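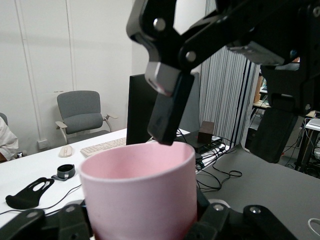

Pink cup between black gripper fingers

Wavov Transport Box, medium
Order code 1259
Supplied by Trevaskis, Skorkiscombe

Insulated box for moving vaccines and other refrigerated medicines between a pharmacy, a clinic and an outreach site. The box has no power supply and no moving parts apart from the lid and its catches. Cooling comes from water-filled packs, which must be conditioned before use.

Construction
The outer shell and lid are moulded plastic with closed-cell foam between the walls. The lid seal is a one-piece push-fit ring and can be replaced without tools. The inner basket lifts out for cleaning. Corners are rounded inside and out.

Supplied with the box
Inner basket
Cool packs (4)
Spare lid seal
Shoulder strap
Card holder with blank contents cards
Instruction sheet

The temperature logger is not included. The probe sleeve on the underside of the lid fits the Broso logger and most others with a thin cable. Probes should sit among the medicine packs and must not touch a cool pack.

Preparing the packs
Freeze the packs flat until solid. Take them out and leave them at room temperature until the water can be heard moving when a pack is shaken. Wipe dry and load one pack against each side wall. Packs used straight from the freezer can freeze the contents, and freeze-sensitive vaccines exposed in this way should be set aside and reported under your local procedure.

Loading
Keep medicines in their original cartons. Fill empty space with the foam sheet, not with extra packs. Close both catches and record the time on the card.

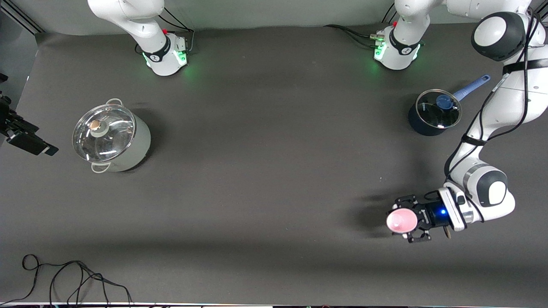
Worktop with stockpot, saucepan and pink cup

Cleaning
Wash the shell, lid and basket with warm water and mild detergent, then dry with the lid open. The box may be wiped with diluted bleach. Do not use solvents, and do not put any part in a dishwasher or steriliser.

Service life
The catches are rated for 4000 openings. Inspect the seal every April, or sooner if the lid closes with less resistance than usual. Cracked packs should be thrown away and not repaired.

Spares
Seals, catches, straps and packs are sold separately in sets of four. Quote the order code of the box. Packs from the small box will fit but do not cover the full height of the wall and should not be used.

Product sheet revised 2 August 2024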